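Arm bench notebook, fruit pick cell
13 August 2018

Gripper fault again, fingers closing on their own at approach. Basket setup same as before, two round fruits and a banana. 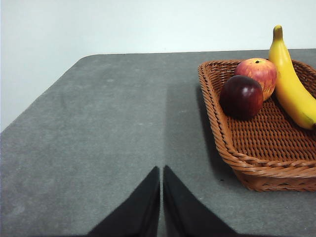
What happened

Running the Jundalard pick script, slow speed. Arm gets to the pre-grasp pose left of the basket, waits for the go, and the fingers twitch in with no command in the log. Did it 3 times before lunch. Third time it kept the close going and threw a stall error, then the arm carried on to the next waypoint like nothing was wrong. That second part bothers me more than the twitch. A stalled gripper should stop the arm, full stop.

Hit the e-stop. No contact with basket or fruit, no damage to the fingers that I can find. Error code was 481, which the Clareck manual lists as "position timeout" and says nothing else useful.

Checked so far

- Power at the gripper connector, fine at rest, fine while moving
- Reseated the wrist cable. Fault came back on the next run
- Swapped to the spare Flirkeo driver board. Same thing, so not the board
- Fingers by hand with power off: smooth, no grit, no play
- Wiggled the cable at the elbow clamp with the arm holding still. Got a twitch! Did it again, got nothing. Hmm.

Log has 144 dropped packets on the gripper bus for the morning, nearly all of them when the elbow is bent past the point it needs for the far side of the basket. Normal for us is zero. So, cable where it goes thru the clamp. Clamp was redone last December and it's tight, jacket is pinched flat on one side.

Why the arm kept going

Looked at the watchdog. Timeout is set to 2000 ms. Was meant to be 200, somebody (possibly me) typed an extra zero when we moved the config over. And the stall flag only gets read at the end of a move, not during. So a dropped packet leaves the driver with a stale target, fingers go to it, arm doesnt hear about it till too late.

Done today

Watchdog back to 200. Stall flag now checked every cycle, stops the arm. Tested by pulling the gripper plug mid-move, arm stopped right away. Only tried it at slow speed, needs doing at full.

Not done

New cable. None in the drawer, ordered one plus a spare. Until it's in: slow speed only, hands out of the bench area when the arm is live, one person on the e-stop. Tag is on the controller, please dont take it off.

Loosen the elbow clamp and put a wider pad under it when the new cable goes on. Also check the other arm, same clamp, same day, probably same pinch.

Config diff is on the shared drive under gripper_wd. Bananna pick numbers from this morning are no good, throw them out.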